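Home | Bench log | Cells | Spares | Search
2 comments · 10 shares

Cloltedau cell, notebook, December

10:40. Left gripper on the cable job has been letting go early again. Fendolano's manual says to check finger wear at 3,600 cycles and then, two pages on, says to check it "as required". It is now required.

Pulled both fingers on the left arm. Pads fine, screws less so. One was loose enough to turn by hand, which I am writing down so that whoever did them up last can feel bad in private. New threadlocker, the blue, both sides. Re-zeroed the jaw with the feeler gauge because the Villalobos script still reads closed as 2 mm open.

Ran thick cable first, since if it can hold the fat coil the skinny ones should behave.
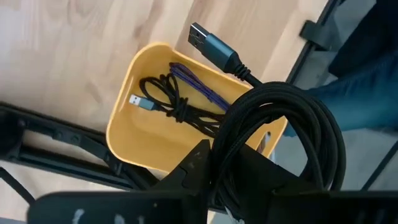 Wrist cam, big braided USB coil in the fingers over the yellow bin. Thin black and purple ones still in the bin.

Grip current limit was at 219 in the config. No comment beside it, no initials, no units. Left it alone out of superstition, then copied it into the spares sheet in case it vanishes.

Wrist camera colour is fine, focus a touch soft at the far side. Wiped the lens with the proper cloth and not my sleeve this time.

11:55. Both arms up for the thin cable tangles. Left picks, right comes in to take the free end.
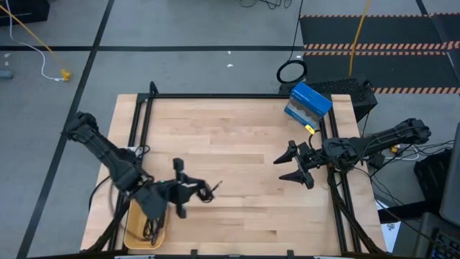 Right arm's approach is okay but I don't love the wrist angle, and the loom on that side wants another tie before it finds something to snag on. Used the last of the small Velcro. Mendcombe order has more on it, allegedly. Also went round the rail bolts with the hex key: all tight except the near left corner, quarter turn.

Slowed the handover by 10 percent. It now moves like it's carrying soup, but I'll take that over the drop.

14:20. Moved on to boxes. Rigid, square, printed in large letters, everything a cable isn't.
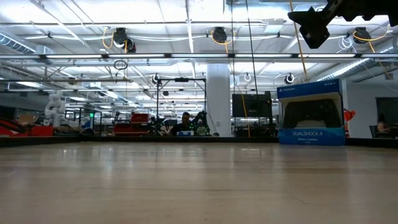
DualShock 4 box standing near the far rim, gripper at top right.

Glare off the tabletop is a nuisance at this height. Ceiling lights come straight back up at the camera. Try lower exposure before anybody suggests buying a matte mat.

To do:
- tie for the right loom
- fix the zero offset in the script properly
- find out what 219 is
- re-check finger screws next week, both arms

2 comments
"219 was there when I started."
"Same."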